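Abundio Meléndez wants to talk about the second arm before anything else. He'd been told one would do (by people whose opinion he respects) and he spent most of January building a budget around one. Then he tore it up.

"I'm so glad I did," he says, already pulling the spreadsheet round so I can see it. "With one arm you spend your life designing little fixtures to hold things still. With two, the other arm is your fixture. I'd have bought a cheaper setup and then paid for it all over again in brackets!"

Meléndez plans equipment for Taditside, a small workshop that takes on packing and sorting jobs too fiddly for a standard line. The spreadsheet runs to 40 rows. The arms take up 2 of them, and he is very keen that I look at the other 38.
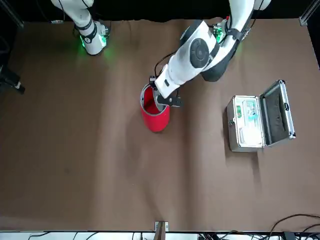
Budgets like his tend to go wrong at the gripper, he thinks, and he'd happily spend an afternoon on the subject. Buyers compare reach and payload for weeks, then take whatever fingers come in the bundle. His advice is to collect the most awkward objects you can find before you ask for a single quote. A red bucket with a rim that black metal fingers can hook over is a good start, and so is an open aluminium case with a foam insert, where the fingers have to come down among packed items without catching the lid. "Take your own objects to the supplier. Don't let them show you theirs. Theirs always work."

He did exactly that with Eteck, who he says were patient about it, and with Aguirre, who quoted lower but wanted the finger sets ordered separately. In the end he split the order. Was that a headache? A bit, he admits. The mounting plates didn't match and someone had to redraw them.

Yatziri Montes was that someone. She runs the bench day to day and joins us with a mug of tea and a list of her own, mostly things she wishes had been in the first version of the budget. Cable is at the top. "You work out the length from the drawing and it's fine until the arm folds back on itself," she says. "Then you want another metre, and you want it that morning." She'd also put money aside for the table. They went through three surfaces before settling, and she still talks about the first one (too shiny, terrible glare) with real feeling.

Spare fingers come next. The original order had one spare set, and the line in the spreadsheet now says 9. At £1141 for the lot it made Meléndez wince, but Montes won that argument quickly. "I asked him what a day of waiting costs," she says. "He went quiet and typed it in."
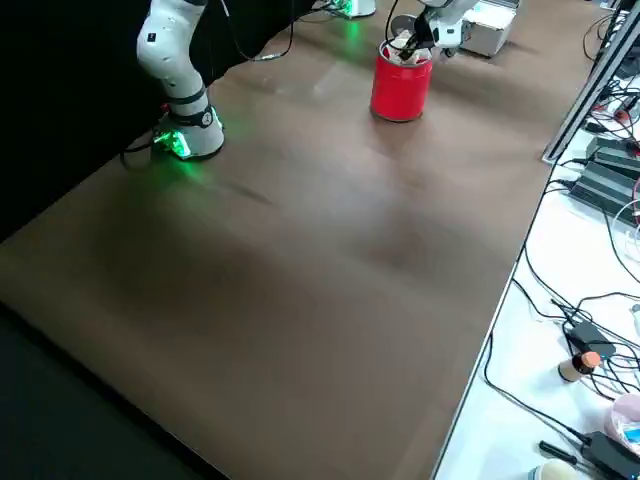 Then there's the time nobody had priced. Fitting the arms was quick, far quicker than either of them expected. Teaching people to plan the tasks took much longer, and Montes would now give training its own line, with its own money, so it can't be nibbled away when the delivery charges come in. She learned a lot from Jeninell, a training outfit that came in for the early sessions and insisted that everyone, including Meléndez, have a go at setting up a simple lift.

"I was dreadful," he says cheerfully. "But I understood my own budget better afterwards. I'd put down two hours for changing over from one job to the next. Two hours! Yatziri laughed at me."

What would they say to a workshop starting from nothing? Meléndez would leave a gap in the plan, a proper one, and keep it empty until the kit has been running for a couple of months. His own first guesses about what they'd need were wrong often enough that he was grateful for the slack. Montes would like people to visit somewhere that already has two arms on a bench and stay long enough to see a dull bit.

They're pricing a second bench now. The new spreadsheet is open in another tab, and cable is in row one.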